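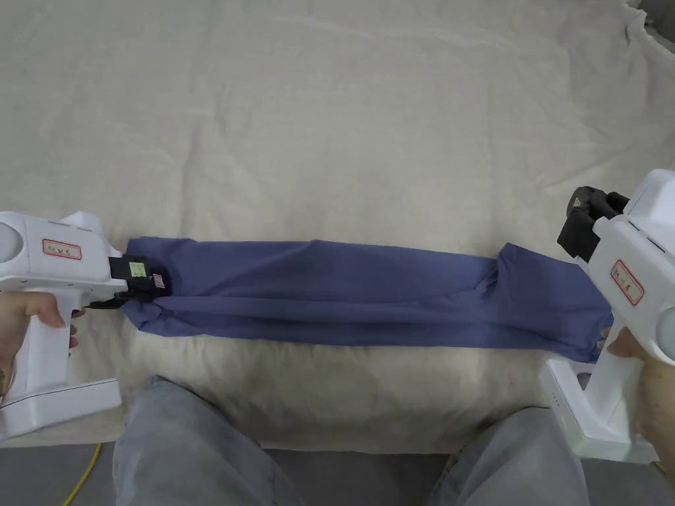

Blue piece, folded long, pulled taut between both grippers.

Wednesday, folding bench, Usbridge

Started after the morning coffee and kept going until Lindalva came to fetch me for lunch, so it was a good long stretch! The narrow end is easy. You pinch it in the left jaw and it stays put. The wide end is where I keep fussing, as it wants to splay out into a flap and I end up chasing the corner with the right hand (Su-chen says to take the upper corner and leave the rest alone, and I think she's right).

We have 126 folds logged toward the 4000 that Reinaldo wants before the Lokex line gets its first folding arm. I asked him again what happens to the three of us on the table when it does. He was kind about it and said two of us move over to inspection and mending, and one stays with the arm to feed it and sort out its tangles. Washington would like that job, and he'd be good at it. I'd miss the folding a little, I must say, though my shoulders wouldn't.

Ronaldo came over from Wullville and asked why we smooth the piece by feel before squaring it. I had never put that into words in all my years here, so we talked for a good while.

To do: ask Su-chen about a flatter sheet for the table, the beige one rucks up. Shorter turns on the grippers too, my wrists were tired by eleven.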